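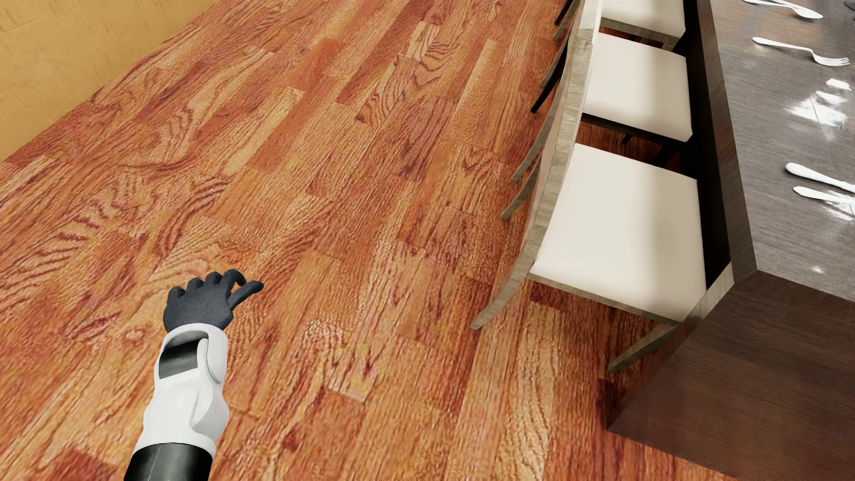 Doğukan Saraç wants me to stop calling it a concert. He's said so twice before our coffee arrives, and when I ask what I should call it, he takes a while.

"A night of worship," he says. "With a stage."

And lights, and a merch table, and a ticket that costs $63 if you want to sit on the floor of the hall. Saraç is the founder of Parsa, a touring worship night that stops in Saltbridge this Thursday and then goes on to Skonden and Flarnberg. There are four acts on the bill, drawn from four different kinds of churches. The posters say "One Voice." I've been to enough of these to have a drawer of posters that say something like it.

Saraç played bass in a worship band for most of his twenties and then booked other people's tours, country acts mainly. He speaks quickly and is hard to dislike. He also has the promoter's habit of answering the question next to the one you asked. When I want to know who decided that these four acts stood for the wider church, he tells me how well they get along on the bus.

I try again.

"I did," he says. "I picked them. I'm not going to tell you there was a dream or a voice. I called people I knew and people who'd say yes."

I tell him three of the four sound very much alike. The fourth, a gospel choir, gets 15 minutes near the beginning, while people are still finding their seats.

"That's fair," he says. "The choir has a lot of members and they can't travel with us, so we work with a local one in each city. They get one rehearsal. Could we give them longer? Yes. I've heard that from the choirs too."

So why hasn't he?

"The headliner has a set length in the contract. Everybody has a length in the contract. You start with the end time the hall gives you and you work backward, and the people who came on last are the ones who get squeezed. I don't love it."

The hall in Saltbridge seats 2655. Saraç says it's nearly sold out, a phrase I've learned to treat gently. He pulls up the seating chart on his phone to show me, and most of it is gray, meaning taken. I ask how many of those seats were given away to churches. He doesn't have the number with him. He thinks it's "a good chunk," and he'll have someone send it to me. As of this writing, no one has.

I should say where I stand. I grew up singing in church and still do, on the Sundays I can get there, in a congregation where the piano is older than most of the altos. I don't think a light rig makes prayer fake. I do get itchy when a person charges for the front rows and then talks about laying differences aside. The VIP ticket for Thursday includes early entry, a lanyard and something listed as a "prayer moment with the artists." I read that line out loud to him.

He winces. "I hate that wording. That's our ticketing person's wording. It's a meet-and-greet where somebody prays at the end."

Is it still for sale?

"It's sold out."

He does get sharper when we come to the money, and I found him more convincing there than anywhere else. The tour lost money last year, he says, and it may do so again. Halls cost what they cost. The trucks cost more than they used to. He pays the crew the same day rate he paid on the country tours, and he won't ask them to work for less on the grounds that it's for the Lord.

"I've been on that end," he says. "Somebody tells you it's ministry and you should take half. Meanwhile he's staying at the good hotel. I swore I wouldn't do that to anyone. If that makes the ticket $63, okay, be mad at me about the ticket."

I wanted to check that with someone on the crew, and Saraç, to his credit, gave me a phone number without asking what I planned to use it for. Muammer Kozan mixes the sound out front. He's 60, he has worked every kind of show there is, and he isn't a churchgoer. He called me back from a loading dock.

"They pay on time," Kozan said. "That's true. They feed you. It's loud, though. I tell them it's too loud and they turn it up."

I asked whether the crowd sang along, which is supposed to be the whole point.

"I can see their mouths going," he said. "I can't hear them. I've got the band at the level they want and there's no room left over. There was one night the power dropped on the left side of the stage and the band had to quit playing for a few minutes. The people kept on singing. Nice sound. Then we got the power back."

I repeated this to Saraç by phone the next morning. He laughed, and then he didn't say anything for a bit.

"He's told me that story too," he said. "He tells it every time I ask for more kick drum."

Would he consider a song with the PA off? Just one, in the middle?

"I'd have to talk to the artists."

That was his answer to a number of things. Would the four acts ever take communion together on stage, given the posters? He'd have to talk to the artists, and also to their pastors, and he suspected the pastors would be the harder conversation. Two of the churches involved don't share a table with each other. He brought that up himself, and I give him credit for it, though it isn't going to be mentioned on Thursday.

"Look, we can't fix that," he said. "People have been splitting over that for centuries. I book halls. What I can do is get them in the same building for three hours and have them sing the same words."

The same words, I point out, come mostly from songs owned by the same few publishers. There are 69 songs on the rotation list he sent me. I went through it with a pencil and found five hymns, two of them with new choruses bolted on. There's nothing in a language other than English, in a city where I can walk to services in three.

"Send me some," he said.

I'm going to. I've got a short list, and the choir director at my church has a longer one and stronger feelings. Whether any of it gets as far as Skonden, I have my doubts. Saraç says the Flarnberg date isn't locked yet, so there might be some give in the program there.

Doors in Saltbridge open at 6 p.m. The choir is on at 7:10, and if you're going, I'd be in your seat by then.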